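The joy of the open jar

Some kitchens hide everything behind doors. I've come round to the other way – leave it out, let it be clear, and see at a glance what you're running low on!

At Posimora, the little cookery school where Marijke Peeters teaches 17 people at a time, the dry goods live on the tables. Flour, rice, oats, all in see-through canisters, because a baker who can see the level tops it up in time. Weigh out 200 grams and the drop shows straight away.

And I do love a handle. A lid you can grab with one floury hand changes a whole morning's baking, and beige against pale wood looks lovely besides.

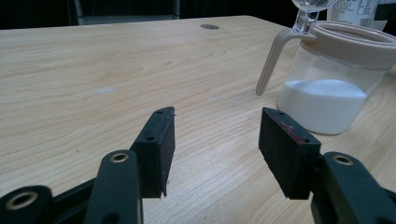 Danang Krishnan would keep his sugar well away from the hob, where steam turns it to rock, and he swears by washing the lid every time the jar is refilled.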